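Channel-tufted headboards and the pine frame, part two

Filed under: bedroom, wood, laundry

In part one I covered the choice of slats and the squeak at the center leg. Several people asked about the headboard and about how I keep a fitted sheet on a bed that has a rigid panel along one side of it. Both subjects are dealt with here, along with the clothes-on-the-bed problem, which Divina Sebastian raised by email and which I had not intended to write about.

The frame

The headboard is a Pladlow. It consists of an upholstered panel held in a light pine surround: a thin rail across the top and an upright post at each end. The pine came unfinished. I have left it that way for 37 months and it has yellowed slightly where the afternoon light reaches it, less so elsewhere. If you intend to oil it, do it before the panel goes in. Oil creeps into fabric by capillary action and will leave a tide line that does not come out. I know this from the earlier Skomby frame, which had a cream panel and now lives in my brother's garage.

The top rail is thinner than I would have specified. It does not flex in normal use, but it should not be used as a handle when moving the bed. Lift by the posts. The rail is fixed with dowels and a single bolt at each end, and the bolt will work loose if the rail is pulled upward repeatedly. I check mine in April with a hex key and usually get a quarter turn out of each.

The panel

The gray fabric is divided into tall vertical channels. From a maintenance point of view, vertical is the correct orientation. Dust falls down the channel and collects at the bottom, where a crevice tool can get it in one pass. Horizontal channels hold dust along every seam. I vacuum the panel every second week, top to bottom, with the suction set low. High suction lifts the fabric off the padding and, over time, loosens it.

The second panel, in black, is the same construction in the same pine. I bought it because I could not decide on a color from the swatch, and Pladlow was selling pairs at a discount. Black shows lint at a distance of several feet. Gray does not. If you have a pale duvet or a cat, I would buy the gray.

The sheet

Olive green, fitted, made by Plusta. It has been washed often enough that the elastic is a little tired, and it creases as soon as anyone sits on it. I do not iron fitted sheets. The creases can be reduced by taking the sheet out of the dryer while it is still slightly damp, putting it straight on the mattress and pulling it from the diagonal corners: first the corner nearest the wall, then the opposite one, then the remaining two. Pulling adjacent corners first produces ridges across the middle that no amount of smoothing will remove.

Olive is a forgiving color for most things but not for skin lotion or hair oil, which read as dark patches. Dish soap rubbed in dry, left for 20 minutes, then a warm wash, gets most of it. Check before drying. Heat sets what is left.

Clothes on the bed

Divina's question was whether the bed is an acceptable surface for sorting and folding laundry, or whether I would recommend a table. A table is better for the back. The bed is larger, and in my apartment it is the only flat surface long enough to lay a T-shirt out fully with another next to it. I use the bed.

The difficulty is that cotton jersey grips a cotton sheet. A shirt dropped in a heap does not slide when you pull one side of it. It drags the sheet along, and you end up with a wrinkled shirt on a more wrinkled sheet. The remedy is to lift the shirt clear by the shoulder seams, let the body hang, and lower it hem first. Knit fabric should not be dragged by the sleeve, as the sleeve seam stretches before the rest of the garment moves.

I also keep the pile away from the headboard. Shirts pushed up against the tufting pick up whatever is in the channels.

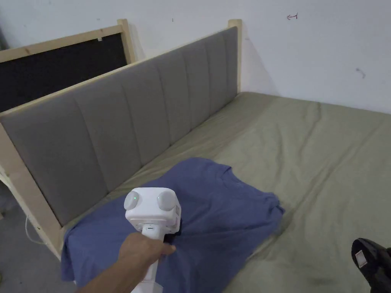
Folding sequence for a T-shirt

1. Lay the shirt face down with the hem toward you. Smooth from the collar outward with the flat of the hand.

2. Fold one side in to the middle of the back, then turn the sleeve back on itself so it lies inside the edge. Repeat on the other side.

3. Fold the hem up to just below the collar, then in half again. For drawer storage, fold in thirds at this step, which gives a block that stands on its edge.

My drawers are from Wojcik and are shallow, so I use thirds. Heavier shirts will not hold the block shape and go on the shelf.

I do the folding on Saturday, before the sheet is changed, so that lint from the clean load goes into the wash with the old sheet. Doing it in the other order means a lint roller over the fresh one.

Part three will deal with the mattress protector, and with the noise it makes.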